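3.2 What people do with the soft stuff

Okay, so back to the households. When Shamim Khattak and I started visiting homes in Firkdale we figured the hard part of tidying would be the heavy things, you know, boxes and furniture. Wrong! What slowed people down was anything round or soft that didn't have an obvious home. We ended up with 412 tidying episodes on our sheets, and I went through every one of them with a mug of tea and a highlighter (my desk has never been the same).

We called these items "floaters," a word I stole from a woman in Gurham who used it for whatever drifts from chair to table to floor all week. A floater gets picked up, looked at, and put down again somewhere nearby. Books hardly ever did this. Bowls and cushions did it all the time, and they did it most in rooms where two or more people shared the same table. Color seemed to matter too, which I did not expect going in. Bright pink things got moved early, and plain ones sat there until the end.

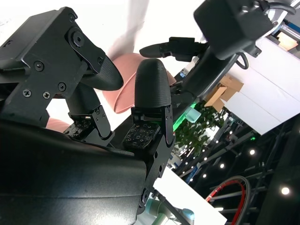
Figure 3. A rounded salmon-pink item, possibly a bowl or cushion, partly hidden between two black fingertips, with another arm reaching in at upper right.

Now, Bahman Mohammadi read an early draft and thought the color thing was just me noticing bright objects more, and he may well be right! I recoded 41 of the episodes with the color column covered up, and the order in which things got moved held pretty well, but I'd still call it a hunch. The pattern for shape I'm a lot more comfortable with. Rounded things don't stack neatly or stand against a wall, so people kept them for later or dropped them on top of whatever was already put away.

Section 3.3 gets into the shared tables, where Shamim's notes from May are much better than mine.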